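Put the Lore Down and Draw Page One

Got back from the Hirkutstead comics fair with a bag of minis and a sore throat and one opinion I can't shake, so it's going here before I lose the nerve. We are drowning in worldbuilding. Indie comics people, webcomic people, the animation kids with the gorgeous pitch decks. Everybody has a world. Hardly anyone has a page seven.

I talked to so many people over two days. Lovely people. I'd ask what they were working on and get a map. A family tree. The rules of the magic, the exceptions to the rules of the magic. One person had a binder with tabs. And I'd say great, can I buy it, and no, it isn't started yet, they're still figuring out the history of the northern provinces.

I'm not being snotty about this. I'm the worst offender I know. 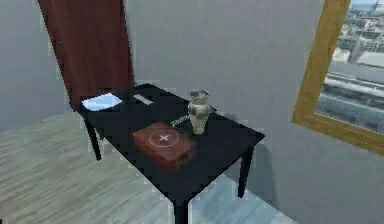
Black table, reddish-brown chair.

My comic was called Mirnidholm. Past tense. I worked on it all through school and for a good while after, and if you add up everything I made for it you get 16 finished pages. Sixteen! The notes, meanwhile. I went back and checked the document on how money works in Mirnidholm. Just the money. Coins, debts, who mints what. 3455 words. There is no scene in the comic where anybody buys anything.

I really believed that was work. It felt like work, I got tired from it, I'd close the laptop at 2 a.m. feeling like I'd earned my sleep. And people online loved it, too. Post a character lineup and you get hearts. Post a map, more hearts. Post an actual page with dialogue and panels and a joke that took all week and it's like dropping a pebble down a well. So of course we all make lineups.

The trouble is a lineup never tells you you're wrong. A page does. You draw two characters talking in a kitchen and by the third panel you know that one of them is boring, and you've got to fix her right there. You find out she only has one facial expression. You find out your big tragic backstory doesn't fit in a word balloon and nobody in a kitchen would say it out loud anyway. I had a villain with a birth chart and no idea how he'd sit in a chair.

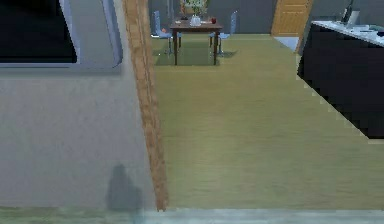 But what about continuity

I know. Somebody always brings up continuity. What if I publish chapter one and then chapter nine needs the queen to have a sister?

Then she has a sister. Write it in. Readers are so much more forgiving about this than writers are, they'll do half the repair job for you in the comments. Long running comics contradict themselves constantly and the fans make a game of it. What readers don't forgive is the thing not existing. Or existing for eleven pages and then a hiatus notice with a sleepy chibi on it. (Guilty. Twice.)

The best thing I bought at Hirkutstead was Misine, 25 pages, black and white, staples slightly crooked. Two sisters run a ferry. One wants to sell it. There's clearly some kind of larger world going on, something about a drowned city, passengers who don't cast reflections, and the comic just does not stop to explain. A passenger pays with a tooth. The sister drops it in a jar with the other teeth. That's it, that's the lore! I've thought about that jar every day since. If I'd been writing it you'd have gotten a page of history on tooth money and you'd have put it back on the table and gone to find lunch.
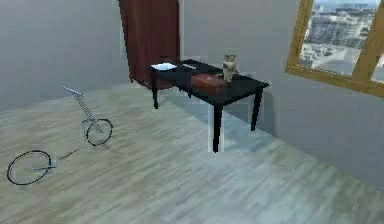

Gray walls, pale plank floor, black table.

And maybe there's a binder behind Misine somewhere. I don't know, I didn't ask. Doesn't matter. What's for sale is the ferry.

Some of you are going to say planning is how you think, and okay, fair. I do some. I have a rule now, it's pretty dumb but it's holding. For any new story I get 600 words of notes. Total. Once I hit that I can't add a line untill I've cut one or drawn a page. The first month was miserable. I kept trying to cheat with tiny handwriting in the margins of the sketchbook. Then I got annoyed enough to start thumbnailing just to get more room, and thumbnails turned into pencils, and now there's a short thing about a swimming instructor that is inked all the way to the end. It has an ending. I'd never drawn one before, I didn't know how, it took me four tries and I think it's still a bit abrupt.

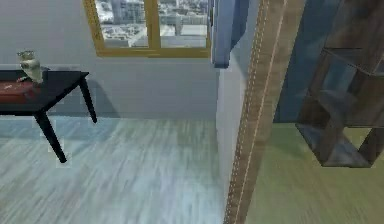
Also it's getting printed. The shop at Wike takes small runs and they don't care what happened in your northern provinces, they want the page count and whether there's bleed. Very clarifying phone call. I had to pick a paper stock. I had to decide what the back cover was — I'd honest to god forgotten comics have a back cover, because nothing of mine ever got that far.

The pitch deck stuff is a harder case. I get it, animation costs money, people want to see a deck before they hand any over. Fine, make the deck. But make one minute of the cartoon as well. Bad sound, your roommate doing the voices, whatever. I saw a lot of beautiful decks at the fair and the single project I remember is the one that had a clip playing on a phone propped against a water bottle. Rough as anything. A dog tries to return a library book. People were standing three deep laughing at it, and the very polished fantasy booth next door had a fabric banner and no line at all. I felt awful for them, the banner was stunning.

So, binder people. I love you, I am you. Keep the binder if you need it in the house. But pick the scene you'd be saddest never to draw and go draw that one, this week, out of order, with the wrong hair. Put it up with no explanation of who anybody is. Somebody will ask who the guy with the lantern is and you'll have a reader, and then you can decide wether to tell them.

Swimming instructor comic should be back from Wike in June. I'll have a stack of them at the next Hirkutstead, come trade me something with a page seven in it.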